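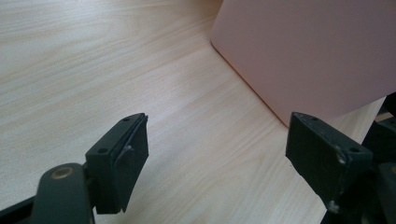
Berkay Özkan objected to the width term as soon as the draft went out, arguing that an opening estimate taken from the fingers alone says nothing about where the object is, and that the planner should stop treating the two as one number. His comment was accepted, and the change is in the July release of the Karard grasp stack.

Until now the perception node published a single value, grasp_margin, computed from the finger gap and the nearest object edge. The planner used it both to decide whether to close and to choose the approach direction. On large, plain objects this worked poorly. A pink box or block on a pale wood table gives a long clean edge and very little texture, and when only one corner of the box is in view, the fitted edge can slide along its own length from one update to the next. The margin moved with it, and the planner kept restarting the approach.

The release splits the value in two. The first, gap, comes from the finger segmentation and carries no object term. The second, edge_offset, is the signed distance from the gap center to the fitted edge, published with its own covariance. Closing now requires both to hold for 10 consecutive updates. If the covariance along the edge is high, the planner moves toward the nearest visible corner before it commits.

Agustina Lucero replayed 923 logged approaches against the old and new nodes. Restarts fell to 58. Most of those that remain involve scuffed finger pads, where light worn spots are segmented as background and the gap reads too wide. Corentin Renaud has a mask refinement for this in the Bustos branch. It needs about 2,000 more labeled frames, preferably from worn fingers.

Configuration files that reference grasp_margin will load with a warning in this release and fail in the next. The migration script is in the tools directory and handles everything except custom closing rules, which must be edited by hand. Send replay logs that show new restarts to Torunn Aasen, with the planner trace attached.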